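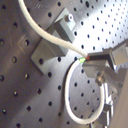

Si-eun Pyo

Prendau T-Handle Hex Key Set, Metric

I've sold a lot of hex keys over the years and I've rounded off more screws than I'd like to admit, so let me tell you why this is the set I keep in my own drawer. The Prendau keys are long, the handles are big enough for a real grip, and the tips fit. That last part sounds like a silly thing to praise (it's a hex key, what else would it do?), but try a bargain set on a tight little cap screw and you'll see what I mean!

The handle is a chunky T shape with a soft coating. There's a short end poking out of the side for when you need extra muscle, and the long end is for spinning screws in quickly. I use the long end most of the day. Each handle has the size molded into it in raised numbers, which I prefer to printed ones. My old Havik set was printed, and within one winter I was holding every key up to the light trying to guess which was the 4 and which was the 5.

You get eight keys, from 2 mm up to 10 mm, with a stand. The stand is okay. It's a folded steel thing that you can screw to a wall or leave on the bench, and it's light enough that it slides a little when you pull out the big keys. I put two dabs of rubber cement under mine and haven't thought about it again.

A word on ball ends, since I get this email every week. These have a ball on the long end and a plain flat-cut tip on the short one. Use the ball for reaching in at an angle and running a screw down, then switch to the plain tip for the final snug. If you crank hard on a ball end it'll snap sooner or later, and then you'll be digging a tiny steel ball out of a screw head with a magnet and a bad mood.

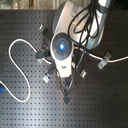

The 2 mm key is the weak one, same as in every set I've ever tried. The shaft is thin and it will twist if you lean on it. We sell it as a single, and I'd just add a spare to your order now and save on shipping later. The bigger ones I've never managed to hurt. Man-sik Han, who packs the orders, has used the same 6 mm for putting shelving together since before I started, and the edges are still sharp.

No inch sizes in this set, sorry. I keep asking Prendau and they keep saying maybe in March. Please don't use the closest metric key on an inch screw, even when it feels like it fits.

For care, wipe them down with a light oil now and then. The shafts are black finished and they'll go a bit orange if you leave them in a damp garage (mine did, over one wet vacation, and a scrub with a nylon pad cleaned them right up).

Price: $40 for the set with stand
Weight: 2.1 lb
Stock: 14 sets on the shelf, more on the way

Home Hand Tools Fasteners Storage Clearance My Cart

Related items
Prendau 2 mm T-handle, single
Prendau torx T-handle set
Havik stubby hex key set
Mac an tSaoi canvas tool roll
Clerkent cap screw assortment, stainless

Contact us | © Clerkent Tool Supply | Back to top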